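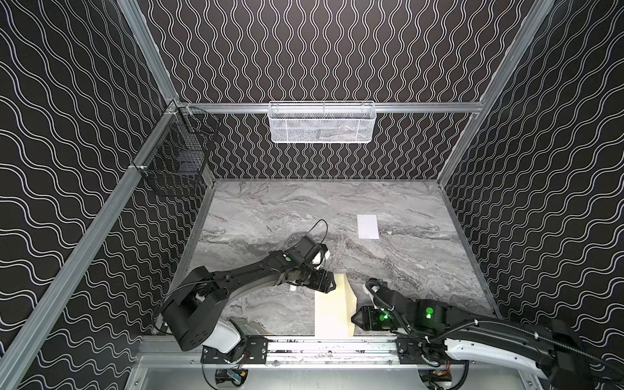

Peel and stick wallpaper in a rental bathroom, would you do it again?
Forum: Home & Decorating > Walls and Floors

clastham_kate
We moved into a rental in Clastham in April and the downstairs bathroom is beige. Beige walls, beige floor, a beige toilet seat for some reason. Landlord says I can do what I like as long as it comes back off. I've fallen hard for a black paper with white wavy lines on it and my husband thinks I've lost my mind. The room is tiny, one small window, and there's a shower in it that gets used twice a day.

So, two questions. Does the stuff stay up in a room with a shower? And is a black pattern in a tiny room brave or just dumb? Be nice, I've already ordered samples.

mudroom_mike
Did ours three years ago. Stayed up great everywhere except the strip over the shower, which started curling by the first winter. I'd stop a foot short of the tub and paint that part.

Black is fine. Small rooms are going to be small whatever you put on them, may as well have fun.

pinkgrout
Going to disagree with Mike on stopping short! I did that in my last place and it looked like I ran out of paper. Go all the way over, but wipe the wall down first with something that cuts grease, let it dry overnight, and run a thin line of clear caulk along the top edge. Mine was still flat when I moved out.

mudroom_mike
Caulk on a rental wall though? Have fun getting that off.

pinkgrout
It peeled off in one long string, Mike. Very satisfying. I saved it to show my sister.

seraina_b
Hi all, Seraina Berchtold here, I hang paper for a living (the real kind, with paste) and I get called to fix the peel and stick kind more than I'd like. Please find out what paint is on the wall before you do anything. Flat builder's paint is the worst of the lot. The paper either won't grab, or it grabs and then takes the paint with it when you go. Eggshell or satin is what you want. If it's flat, put on a coat of satin and wait the full time on the can. People wait a day and then write to me in tears.

For wavy patterns, order extra. A wave has to meet the next wave at every seam and you will throw away more than you think. Straight stripes hide a bad wall less well, so at least you have that on your side.

clastham_kate
Thank you, this is gold. It's definitely flat paint, it leaves chalk on my sleeve if I brush past it. So a coat of satin first. Do I need to tell the landlord about the paint if it's the same beige?

oldhouse_dunc
Yes tell him. Get it in an email. I lost a deposit over a closet I painted the SAME WHITE.

nobleweevil
Am I the only one who thinks dark patterned walls look dated already? I've been in a couple of restaurants lately with the loud bathroom and the neon sign and I couldn't wait to leave. You will be looking at this at 6 in the morning with no coffee in you. Think about that.

clastham_kate
I have been looking at beige at 6 in the morning and I promise you it isn't helping.

pinkgrout
Ha. Kate, which way do the waves run? I think that matters more than the color. I had a sideways wave in my hallway and it made the whole thing feel longer. My mother in law put an up and down one in her powder room and the ceiling looked a foot higher. She also can't be in there long without feeling a bit seasick, so, you know. Pros and cons.

clastham_kate
The sample goes up and down, but I guess I could turn it? Is that allowed?

seraina_b
You can turn it, it's your wall. But then your seams run sideways, and a sideways seam catches dust and damp along its top edge. In a bathroom I wouldn't. You also have to hold a long floppy strip level across the wall while the backing comes off, and you'll want a second person who you still like afterward.

If you want some of each, do the wall behind the sink one way and the side walls the other. I've hung it like that and it looked good once the towels were up. The corners take patience because nothing lines up there, so cut a clean edge right in the corner and don't try to wrap it.

nobleweevil
Two directions in a bathroom with one window. I rest my case.

mudroom_mike
I kind of love it.

oldhouse_dunc
What about the floor? If you're going black and white on the walls, beige tile is going to look like somebody else's room. My daughter put down the stick-on vinyl that looks like gray marble and I was ready to hate it. It's good! You have to get your nose right down to it to tell.

clastham_kate
Ooh. I hadn't let myself think about the floor. Is it slippery?

oldhouse_dunc
Not more than tile. Use a bath mat like a civilized person.

pinkgrout
Marble look plus waves might be a lot of squiggle in one room. I'd pick one to be busy and keep the other plain. A flat gray would do it.

seraina_b
I'd put up the walls first and live with them for a month. You may find the beige floor bothers you less than you expect. And put your storage where you can reach it without leaning on the paper, because hands are what ruin it. Hooks and baskets should hang off a rail or go on the door, never off stick-on hooks on top of the stick-on paper. I've seen a whole panel come down with a hair dryer.

clastham_kate
Okay, update for anyone still here! Emailed the landlord, he said "fine" and nothing else, which Dunc, I have printed. Satin paint went on Monday. Samples are taped up in there and my husband has gone from "absolutely not" to "maybe the one wall," so I figure he'll be holding the other end of a strip by the weekend.

Going up and down behind the sink. Still fighting about the sides.

mudroom_mike
Pictures when it's done please. And watch that bit over the shower.

pinkgrout
CAULK

nobleweevil
I'll be in the beige thread if anyone needs me.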